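The Wultomis Correction

The appeal in Furnetti v. Brimside Water District was filed on 14 July 2023 and ran to 1,699 pages. Tumaini Mrema, deputy clerk for records, checked it against the index and found that page 80 appeared twice. The second copy had a different footnote.

She logged the defect under Rule 90, which allows a party to correct a clerical error without leave of the court. Rule 90 does not define clerical error. She sent the standard notice to both sides and moved the file to the pending shelf.

Brian Simiyu called for the district before lunch.

"Which page 80 is the real one?" he asked.

"Both are stamped."

"They can't both be in the record."

"They are both in the record now. The question is whether one of them comes out."

The first footnote gave the pipe easement a width of 40 feet. The second gave no width and cited a survey by the firm of Were and Wultomis. The survey was not attached. Mrema requested it from the trial court, which replied that the exhibit had been returned to counsel in March under a signed receipt. The receipt was legible except for the signature.

Simiyu filed a motion to strike the second page. Furnetti filed a motion to strike the first. Neither motion mentioned the other. Mrema stamped them in the order received and assigned consecutive docket numbers.

The panel ruled in a single paragraph. Both motions were denied. The clerk was directed to renumber the duplicate as 80-A and to correct the index accordingly.

Mrema amended the index, initialed the change, and certified the record as complete. Then she called Simiyu, who asked her to read him the footnote on 80-A again, slowly, so he could write it down.
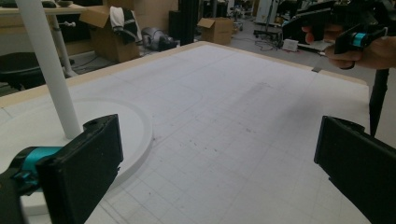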